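ティタッハ製パン文化協会(Titach)
2019年3月13日

1/13
当協会では、ライ麦パンの普及事業の一環として、北欧式サワー種を用いた黒パンの製法資料を改訂いたしました。改訂版の要点と、会員店における取り扱いの変更について、本スレッドにて順次ご案内申し上げます。

2/13
旧版の資料は、輸入ライ麦粉の使用を前提に作成されておりました。近年は国産の全粒粉をお使いになる会員店が増え、吸水や発酵の進み方が記載と合わないとのご指摘を複数いただいておりました。今回の改訂は、こうしたご意見を受けたものです。

3/13
監修は、製パン技術顧問のインピ・スオミネン(Impi Suominen)氏にお願いいたしました。同氏には種の継ぎ方と焼成の章を全面的に書き直していただいております。翻訳および用語の統一は当協会事務局が担当いたしました。

4/13
種の名称について。従来「元種」「親種」「初種」が混在しておりましたが、改訂版では「元種」に統一いたします。会員店の商品説明や講習会の配布物につきましても、在庫がなくなり次第、新しい表記へお切り替えくださいますようお願いいたします。
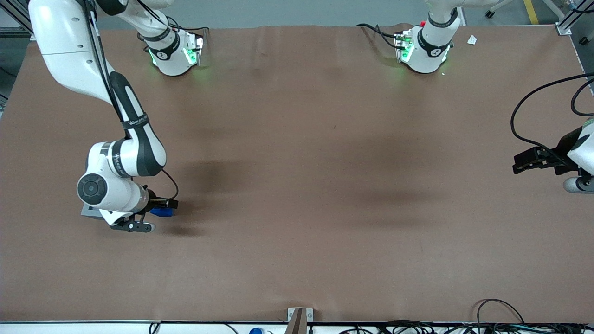

5/13
基本配合では、ライ麦全粒粉の分量を800グラムといたしました。旧版は小麦粉を相当量加える配合でしたが、改訂版の基本配合はライ麦のみとし、小麦粉を加えるものは応用編に移しております。塩は仕込みの後半に加える手順に改めました。

6/13
生地の硬さに関するお問い合わせを多く頂戴しております。ライ麦のみの生地は小麦の生地のようにまとまらず、手や台に付着する状態が正常です。打ち粉を足して扱いやすくいたしますと、焼き上がりの内層が乾き、翌日以降の風味も落ちます。手は水で湿らせてください。

7/13
焼成後の扱いについて。切り分けは、布に包んで一晩以上置いてからを標準といたします。焼きたてをお求めのお客様も多いことと存じますが、内層が落ち着かないうちに刃を入れますと断面が粘ります。店頭では受け渡しの目安となる時刻を掲示していただけますと幸いです。

8/13
先般実施いたしました会員および一般の方へのアンケートには、1,759件のご回答をいただきました。誠にありがとうございました。自由記述欄では「酸味が強い」「どう食べればよいか分からない」とのお声が目立ち、製法以上に食べ方の情報が求められていることを認識した次第です。

9/13
これを受け、改訂版には食べ方の章を新設いたしました。執筆はリトヴァ・カウッピネン(Ritva Kauppinen)氏です。薄く切り、有塩バターを厚めに塗る食べ方を基本とし、燻製の魚、ゆで卵、きゅうりの酢漬け、こけももの甘煮などとの組み合わせを紹介しております。

同氏の原稿より引用いたします。「酸味が気になる方は、まず厚さを半分にしてください。私の家では、客人に出すときほど薄く切ります。硬くなった端は捨てずに、スープの器の底に敷きます」

10/13
甘味の章には、乾いた黒パンを砕いて用いる焼き菓子を収めました。会員店フロカ(Floka)のご提供によるもので、砕いたパンに黒糖とカルダモンを合わせ、りんごと層にして焼くものです。生クリームを添える場合は、砂糖を加えずに泡立てることをお勧めいたします。

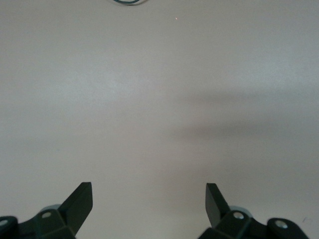
11/13
講習会のお知らせ。改訂版に基づく実技講習を7月に開催いたします。会場は会員店レイヴァ(Leiva)の工房、定員は約40名です。元種の継ぎ方から焼成までを扱い、切り分けと試食は事前に焼いて休ませたパンで行います。お申し込みの受付開始は、追って本アカウントにてお知らせいたします。

受講に際しましては、清潔な前掛けと、元種をお持ち帰りになるための蓋付き容器をご持参ください。小麦、ライ麦、乳製品、卵を使用いたしますので、アレルギーをお持ちの方は申込書の所定欄に必ずご記入願います。

12/13
資料の配布方法について。会員店には1店舗につき2部を郵送いたします。一般の方は、喫茶室スッラ(Sulla)の閲覧棚にてご覧いただけます。貸し出しは行っておりません。複写をご希望の場合は、事務局まで書面にてお申し出ください。

なお、旧版をお持ちの会員店におかれましては、返送の必要はございません。ただし、焼成温度の表に誤植がございましたため、旧版の表を新人の方の指導にお使いになることはお控えください。正誤表は改訂版の巻末に添付しております。

13/13
よくいただくご質問への回答です。
・元種の冷蔵保存は可能です。使用の前日に室温へ戻し、粉と水を継いでください。
・表面に色の付いたかびが見られた場合は、その部分を除くだけでは足りません。全量を廃棄してください。
・市販の乾燥種を用いた配合は、今回の改訂版には含まれておりません。

本件に関するお問い合わせは、事務局宛ての書面またはダイレクトメッセージにて承ります。返信までに数日を要する場合がございますので、あらかじめご了承ください。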